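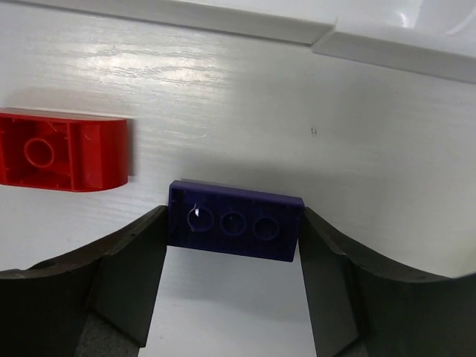 Brick sorting by teleoperation: policy closes the gripper too early

Posted by Rajitha Howlader in Teaching and Demonstration, September 2021

I am training a small arm to pick up toy bricks from a white table and drop them in a bin. The demonstrations are recorded by remote control with a leader arm, and the only camera is the one on the wrist. I have 171 episodes so far. All of them were driven by me or by my colleague at Horthorpe.

The trained policy reaches the brick well enough. Then it closes while the fingers are still short of it, pinches one corner, and the brick spins away. This happens on long bricks far more than on short ones. Replaying the recorded joint positions with the brick put back on its mark works nearly every time, so I do not think the arm itself is at fault.

Things I have tried:
Training for longer. No change.
Lowering the speed on playback. Slightly worse.
Removing the episodes where I missed the first grasp. Slightly worse again.

Should I record more of the same, or is something wrong with how I am driving it?

3 replies

Shona Cruickshank
Accepted reply

Look at the gripper channel before you record anything else. Plot the commanded opening and the measured opening on the same axis for a handful of episodes. With a trigger on the leader arm most people start squeezing during the approach, and the follower lags behind. A person gets away with it. The policy learns that closing begins somewhere above the table, and a small error in height or reach is then enough to miss.

What I do when driving:

Come down fully open and stop. Hold still for a moment with the brick between the fingers. Close in one movement. Hold again before lifting. The two pauses feel silly but they give the model a clear run of frames on each side of the grasp. Keep them short, or it will learn to sit there.

For long bricks held end to end, as in your picture, there is very little spare opening on either side. A few degrees of wrist error puts a finger on top of the brick. Either take them across the narrow side in every episode, or always end to end and add more episodes with the brick turned. Mixing both grips from the same starting pose is the worst choice. The model averages the two and lands in between.

Also put your failed first grasps back in, provided you recovered and finished the pick. With those removed it has never been shown what to do after a miss. Cut only the ones where you gave up.

We had the same fault on the Fuvley cell. 40 new episodes driven with the pauses did more than the 197 we had already.

Sandamali Kanagaratnam

Agree with checking the lag. Two smaller points.

If the exposure on the wrist camera is on automatic, lock it. A white table with a bright reflection on one side will shift the brightness as the hand moves, and dark fingers filling the bottom of the view make it worse. Turn the lamp away or put down something matt.

Second, two drivers means two habits. Train on each person's episodes alone and compare. Ours differed in closing height by more than the height of a brick.

Mavis Ostrowski

just use a suction cup

Comments on the accepted reply

Rajitha Howlader: Plotted it. The command starts dropping well before the fingers are level with the brick, in my episodes more than my colleague's. Re-recording with the pauses, narrow side only.

Heather Imrie: Does the pause need to be the same length each time?

Shona Cruickshank: No. Let it vary a bit. If it is always identical and your model sees past frames, it may count instead of look.

Rajitha Howlader: First batch trained. Short bricks are fine now. Long ones still catch a corner when they start near the bin, so I will record more from that side.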